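ロボットはどうやって物をつかむの?
ソフトウェアのはたらきを知ろう

ロボットの腕は、金属やプラスチックの部品とモーターでできています。でも、部品を組み立てただけでは動きません。「どこへ、どれくらいの速さで動くか」を決めるソフトウェアが必要です。

ソフトウェアの仕事は、大きく3つに分けられます。

1 見る(認識)
カメラの画像は、コンピューターにとっては数字の集まりです。ソフトウェアはその数字を調べて、「ここからここまでがびん」「その後ろは戸だな」と区別します。びんまでの距離や、かたむきも計算します。黒っぽいびんが暗い色の戸だなの前にあると、さかい目が見つけにくく、まちがえることもあります。

2 考える(計画)
次に、手をびんまで運ぶ道すじを決めます。まっすぐ進むのがいちばん近くても、とちゅうに植木ばちがあればぶつかります。ひじや手首の関節をどの順番で曲げるか、ソフトウェアはたくさんの道すじをくらべて、ぶつからないものを選びます。

3 動かす(制御)
道すじが決まったら、モーターに命令を送ります。命令は一度送って終わりではありません。関節の角度を何度も測り、予定とずれていたら少し直します。自転車に乗るとき、ふらついたらハンドルをもどすのと似ています。

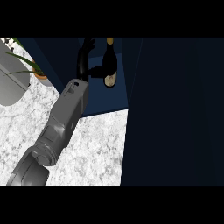
ソフトウェアを作る人は、できたばかりのプログラムをすぐに本物のロボットで試すとはかぎりません。まず、コンピューターの中に作った台所で動かしてみます。これを「シミュレーション」といいます。びんを落としても割れませんし、失敗したら最初の位置にもどして、すぐにやり直せます。

オンデノフというソフトウェアを作っているケブセル・ヤズジュさんのチームは、びんを持ち上げる練習を79回くり返しました。はじめの16回は、指を閉じるのが早すぎて、びんをたおしてしまったそうです。そこで、指がびんの横に来るまで待つように、プログラムを書き直しました。

ただし、シミュレーションと本物はまったく同じではありません。本物のびんは、表面がぬれているとすべります。中身の量によって重さも変わります。そのため、重さやすべりやすさを少しずつ変えて練習させ、最後に本物のロボットでも確かめます。

やってみよう
友だちにロボットの役をしてもらい、目を閉じてもらいます。あなたは「右に手を9センチ動かす」「指を閉じる」のように、言葉だけで命令して、机の上の消しゴムをつかませてください。うまくいかなかったら、どの命令が足りなかったのかを紙に書いて、もう一度やってみましょう。

ことばの説明
関節:腕の曲がるところ。ロボットではモーターで動かします。
プログラム:コンピューターへの命令を順番に書いたもの。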